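Ticket: Sorting cell 2, gripper closes short of the bottle
Opened by: Tanvir Miah
Site: Weerasinghe, upstairs bench
Status: open, monitoring
Priority: normal

Problem as reported

The cell picks small bottles off the table and puts each one in a cup. Since the fingers were changed in March it has been closing too early on the second pick. The fingers come down on the near side of the bottle, touch the shoulder and push it over. The first pick is nearly always fine. Out of 36 runs logged by the morning shift, 21 ended with the second bottle on its side.

The controller gives no fault. It reports the grip as complete and carries on to the cup with nothing held.

Already tried before I was called: power cycle, new air filter, table wiped down. No change.

First visit, 09:40

Ran the job at the normal speed and got the fault on the third go. Dropped the speed by half and still got it, so I stopped looking at the acceleration settings.

Paused it at the wait point ahead of the second pick. The green bottle is in the yellow-green cup, the yellow one is still standing on the table, and the fingers are open and clear of it.
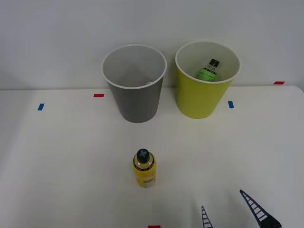

Does the arm have to be homed again after a pause at the wait point?
Only if the enable switch has been released. If the pause was made from the pendant, the arm keeps its position and the job can be resumed from the same line.

Checked the finger screws. Left one fine, right one took a quarter turn. The Pavent fingers flex along their length and a loose root screw makes the tip wander, so I expected that to be most of it. Ran the job again and it failed on the second go.

Checked the tool offset next. The old fingers were shorter than the Pavent ones. Whoever swapped them had put in the new length for the tool used on the first pick but not for the one used on the second. The job file has two tool entries, left over from when Carnano set the cell up with a different end piece for each bottle. Both now point at the same gripper, but they are still stored separately.

Copied the first entry over the second. Saved the old values in the job notes in case they are wanted.

Second visit, 14:15

Shift reported that it was better but had still knocked one over. Asked them to leave everything as it was.

Checked the tape on the table against the setup sheet. The strips are only there for whoever is laying out the cups and bottles by hand, and the arm doesn't read them. The sheet doesn't say which edge of a strip to measure from, and two people on the shift were doing it differently. I have written on the sheet that it is the inside edge.

Put the grey cup and the yellow-green cup back near the rear of the table, yellow bottle out in front, and held the job at the same wait point before going any further.
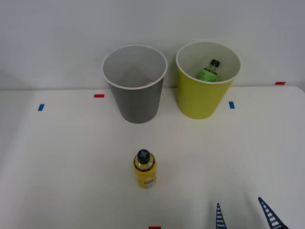
How long should the grip delay be with the soft fingers?
Set it to 500 milliseconds. The factory setting is shorter and was meant for the rigid fingers, which don't need time to wrap round the bottle.

The delay on this cell was still at the factory setting, so I changed that too. Reran the job with the delay and the copied tool entry both in place. Ten clean runs, then handed it back to the shift.

Still to do

The grip check needs putting right. At the moment the controller calls a grip complete when the fingers have finished moving, whether they have hold of anything or not. There is an input on the Brilano board for finger position that was never wired. I have asked stores for the lead. Once it is in, the job can stop and call someone when it misses.

The second tool entry should be deleted altogether, but the cup place routine also calls it and I don't want to touch that during a shift.

Please don't tighten the finger screws past the mark. The plastic at the root cracks and the spares are slow to arrive.

Shift to log any further knockovers here with the time and which bottle it was. If it happens on the first pick, stop the job and ring me.

T. Miah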